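Taller > Automatización > Pinzas > Comparar dos pinzas de mano

Imprimir | Enviar por correo

Comparar dos pinzas de mano antes de montarlas en el brazo

Guía rápida. Vale para cualquier pareja de pinzas que se puedan empuñar. Nosotros lo hacemos con la Redstead y la Cludier, una en cada mano, y luego cambiamos.

Lo que hace falta: mesa despejada de herramientas, una placa base que no patine, una pieza plana y ligera, cronómetro. Cables con holgura, importante. Si tiran de la muñeca la prueba no sirve.

1. Sentarse pegado a la mesa, codos sueltos. Manga larga mejor, las correas rozan.

2. Abrir y cerrar cada pinza en vacío 17 veces. Apuntar si alguna se queda a medias.

3. Placa en el centro, pieza encima, un poco hacia atras. Los dedos de las dos pinzas mirando hacia dentro.

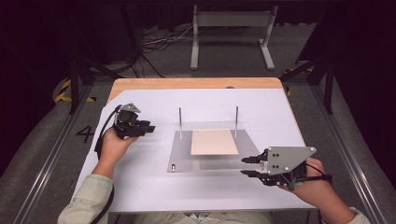
Posición de partida: una pinza en cada mano, tablero beige sobre la placa gris, las dos varillas detrás.

4. Primero con la izquierda sola. Coger la pieza por el canto, levantar, aguantar dos segundos, dejar. Repetir con la derecha. No corregir con la otra mano aunque se caiga, la caída tambien cuenta.

5. Ahora las dos a la vez. Levantar en horizontal sin tocar las varillas. Roce = intento nulo.

6. Cambiar las pinzas de mano y vuelta a empezar. Este paso se lo salta mucha gente y luego gana siempre la de la mano buena.

Qué apuntar: intentos válidos, caídas, roces, y cansancio de muñeca del uno al cinco (a ojo, ya). En la hoja de Evadside hay columna para todo menos para el cansancio, añadirla a mano.

Con más de 55 intentos por pinza ya se ve la diferencia. Con menos, ruido.

Problemas típicos:

La pieza resbala al cerrar: bajar velocidad antes de subir fuerza. Si sigue igual, limpiar los dedos con alcohol y secar.

Un dedo llega antes que el otro: recalibrar el cero. En la Cludier hay que soltar la correa primero.

Lecturas a saltos: mirar el conector, casi siempre es eso. Controlador Hämäläinen, apagar y encender con la pinza abierta.

Guardar los datos antes de desenchufar.

Imprimir | Enviar por correo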